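Martti Hakala drove up to Clernham with the spare fingers in a sock. Jörg Ruppert had the door open before he got to the steps.

"Solport says it drifts," Ruppert said. "I say the fingers are bent."

"Who bent them?"

Ruppert went to put the coffee on.

The arm was a Hagedorn, serial 2994, and it had been set up in the back room since February. Hakala had installed it himself. He knelt on the floor and followed the coiled cable with his hand as far as the gray box, then checked the lead at the end of the box. It was seated. He got up, turned on the controller and looked at the hour counter. It said 3310.

"You've been running it nights," he called.

"Some nights."

He set the speed to the lowest step and sent the gripper to closed. Then he brought up the wrist camera on the laptop and leaned in.

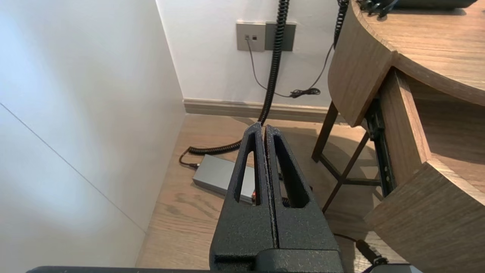

*The wrist view at Clernham, fingers closed.*

The tips sat close together. He looked along the seam for a long time, at the pale specks on the inner edges, and thought about the coating. He opened the fingers and closed them again. He did it 4 times, and after each one he slid a strip of paper between the tips and pulled.

The paper held on the first try. On the second it came out with almost no pull. The third held and the fourth slipped.

"It isn't bent," he said.

Ruppert stood in the doorway with two cups. "So Solport was right."

"Solport said it drifts. They didn't say why."

He cut the power, waited for the light to go out, and took off the left finger. The two screws came away with hardly any effort. He cleaned the threads, put a drop of Losier on each and ran them back in. The right finger was the same. Then he turned the power on, ran the zero routine, and set the grip force to 85, where he had left it in the winter.

This time the paper tore.

"How much do I owe you?" Ruppert asked.

"Whatever it says on the contract." Hakala wrote the date on the log sheet, Jun 11, 2023, and under it *finger screws, both sides*. The line above was his own, from the installation. "You were supposed to check these every month."

"I was going to."

Hakala drank the coffee standing up. He left the spare fingers on the desk, still in the sock, and asked for a copy of the log.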